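关于我们

Miratura 做机器人软件。感知、规划、控制，还有一堆没人愿意写的工具。硬件我们不造，客户用什么臂、什么夹爪，我们就接什么。

公司最早是 Silvan Ortner 和 Hermine Kälin 两个人，租了半间办公室，第一版控制器跑在一台旧笔记本上。现在17个人，一多半写代码，剩下的也写，只是不承认。

我们在做的东西：

Hetar　运动规划。输入目标位姿和场景，输出轨迹。重规划走单独线程，不卡主循环。碰撞检测可以换成你自己的。

Wattimena　感知模块。分割、位姿估计、抓取点打分。细杆、反光面、半遮挡的餐具，都是老大难，每个版本都在改。深度图有洞的时侯会退回到多视角估计，慢一点，但不会瞎猜。

Mendar　数据和回放工具。手持夹爪录的轨迹，对时、切段、标注、回放，一个界面里搞定。目前库里有2,000多段桌面操作，厨房类最多。
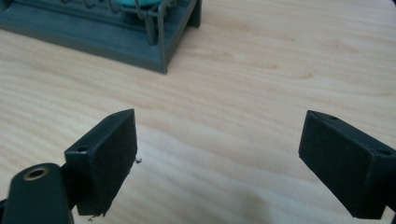 录完当天就过一遍，时间戳对不上的直接扔。以前攒到周末一起看，结果标定偏了好几天都没发现，教训。现在导入时自动跑检查，夹爪开合曲线和视频并排显示，有问题一眼能看到。

工作方式：小步提交，合并前必须过仿真，再上真机。真机工位4个，要抢，共享日历里先占。规划器的回归测试61项，挂一项都不发版。文档写得不够好，我们知道，在补。接口说明以代码仓库里的为准，网站上的可能旧一版。

合作方主要是做服务机器人和实验室自动化的团队，也有高校课题组。小项目也接，先聊需求，再给一个能跑的演示，然后谈钱。不做纯咨询，不写标书。

在招人：控制方向一名，工具链方向一名，九月前到岗最好。C++ 或 Rust 至少熟一个，会看日志，能自已把问题查到底。学历不卡。简历里附一段你写过的代码，长短随意，比自我介绍有用。

来访请提前一天约，门铃坏了，到楼下打电话。

本页更新：2020年8月20日，星期四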